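3.2 Curtain hem and work surface

The second set of observations concerns the line where a hanging curtain meets a horizontal work surface. In small workrooms and kitchens a table is often pushed up to a window or to a dividing curtain, and the fabric then ends at the table rather than at the floor. The length of the drop becomes critical in a way that it is not for a floor-length curtain. A hem that is 3 cm too long at the floor is usually left as it is. The same excess on a table takes up working space, collects crumbs and dust, and is pushed about each time the surface is wiped.

Rooms were visited in Stultalley and Trostitz between January and the end of spring. All had a curtain that ended at or close to a table or counter, and in all of them the table was in regular use. Curtains that could be shortened by the occupants without tools (tie-backs, clip rings) were left out of the analysis, as were roller and slatted blinds. In total 26 curtains were retained. Each was recorded as found, before anybody had straightened the folds, and again after the surface had been cleared and wiped in the usual manner by the person who normally did so.

We describe the hem by three terms. The drop is the vertical distance from the rail to the lowest point of the fabric. The lie is the relation between hem and surface, and is recorded as clear, touching or resting. The run is the course of the hem from one side of the curtain to the other. A level run is parallel to the table edge; a falling run is lower at one side. The terms were proposed by Khamphan in an earlier stage of the project and were kept unchanged, although the boundary between clear and touching proved hard to judge where the folds were deep. Two observers therefore recorded the lie separately, and cases of disagreement were entered as mixed.

The mixed category was used more often than we had expected. A pleated curtain does not meet a surface along a straight line. Seen from the front, the bottom edge of each fold forms a shallow curve, and neighbouring folds can differ enough for one to touch the table while the next stays just above it. The effect is strongest in light, smooth fabrics, in which the folds hold their shape down to the hem. Heavier fabrics with a weighted hem gave a straighter line, but where they were too long they also lay on the table in a thicker roll that was harder to lift with one hand.

The run was affected by the rail at least as much as by the sewing. In several rooms a hem that looked badly cut was found to be even when the curtain was taken down and laid flat, and the fall was due to a rail that was not parallel to the table. The tables were a source of error too. A folded card under one leg is enough to tilt the surface, and a table that had been moved for cleaning was not always put back in the same position. For these reasons the run is reported relative to the surface, and no attempt is made to divide the fall between rail, fabric and table.

Spacing of the folds was recorded separately for the left, middle and right of each curtain. Occupants tended to draw the fabric by one edge only, so the folds near that edge were pressed together while those in the middle remained broad. Brabec noted that closely packed folds also seemed to hang slightly lower. We could not confirm this across the whole set - the difference was small compared with the fall caused by the rails - but it is mentioned here for the benefit of anyone repeating the work.

The surface matters mainly for how easily dirt is seen. Plain white tops showed dust along the hem line at once. Grey speckled tops hid it well, and small bright particles could be told from the pattern only under a low light or by touch. On such surfaces the strip directly below the curtain was wiped less thoroughly than the rest, even where the hem was clear of the table and offered no obstacle. The strip was also the last part to be cleared: small items pushed to the back of the table tended to come to rest against the fabric and stayed there until the curtain was next drawn.

Fabric samples were supplied by Etura and compared with the curtains in the rooms by weight and handle only. No washing trials were carried out for this section. Shrinkage is an obvious cause of uneven hems in older curtains and is taken up again in Section 4, together with the Liu method of marking a hem while the curtain is hanging.

Figure 6 shows a pale curtain above a grey speckled top. The hem was entered with a falling run, slightly lower on the right, and a mixed lie. The folds are broad and soft in the middle and more closely spaced towards the right.
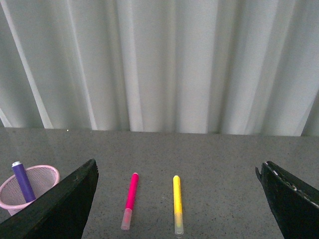

Figure 6. Pleated curtain meeting a speckled grey tabletop. Run: falling to the right. Lie: mixed.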